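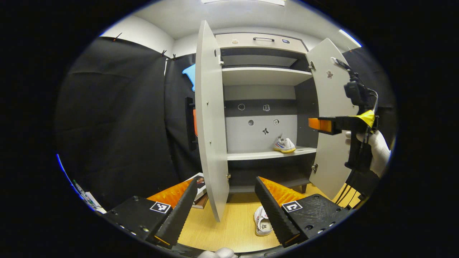

*Fig. 3.1. Shoe cabinet, both doors open. One sneaker on the lower shelf, one on the floor.*

# Chapter 3: Putting Things Away

Start with the shoes. Always the shoes. Small job, quick result, and every home has the problem.

Look at Fig. 3.1 before reading on. White cabinet, two doors, a drawer up top, shelves below. Nothing fancy. Stickers on the back panel, a cat-like one among them, so somebody has made it theirs. One white sneaker in, yellow and blue on the sole. Another white sneaker out on the wood floor. Stack of books or boxes beside the base. Half a job, in other words, and half a job is what most of us live with.

## Before you start

You need the unit from Chapter 2 (sorting) fresh in your mind. If it isn't, go back. It's short.

Words used in this chapter:

- **Home**: the one spot where a thing lives
- **Stray**: a thing away from its home
- **Swing space**: the floor a door needs to open. People forget this one constantly
- **Drop zone**: where strays pile up, usually next to the cabinet and not in it

Swing space matters more than you'd think. Two doors wide open take a lot of floor. A shoe left under a door edge gets kicked, or the door gets stuck on it. So: doors first, then floor, then shelves. In that order.

## The Ballemitz hallway

Our running case. A rented flat in Ballemitz, narrow hall, one cabinet, too many feet. The household kept a log for 20 days and wrote down every stray they found. Final tally 258, mostly shoes, then mail, then scarfs. Worst spot was the floor right in front of the cabinet. Not the far end of the hall. Right in front.

Why? Doors were shut. Opening them took a free hand and there wasn't one. We'll come back to this in section 3.4, with the Jirkutov hallway for comparison (no doors at all, different mess).

## Try it now

Takes up to 60 minutes, less if you live alone.

1. Open every door on one cabinet. All the way.
2. Clear the floor under teh doors.
3. Pair the shoes. Lone shoes go to one side, don't hunt yet.
4. Pairs go in heel first, lowest shelf. Same shelf for both.
5. Drawer last. Keys, laces, polish, nothing else.

Write down what didn't fit. Keep the list, you'll want it for the shelf exercise in 3.2.

Small drawer labels help if more than one person uses the cabinet. Plain words, big letters. The Morska worksheet at the back of the book has blanks you can cut out.

Next: shelf heights, and what to do with boots.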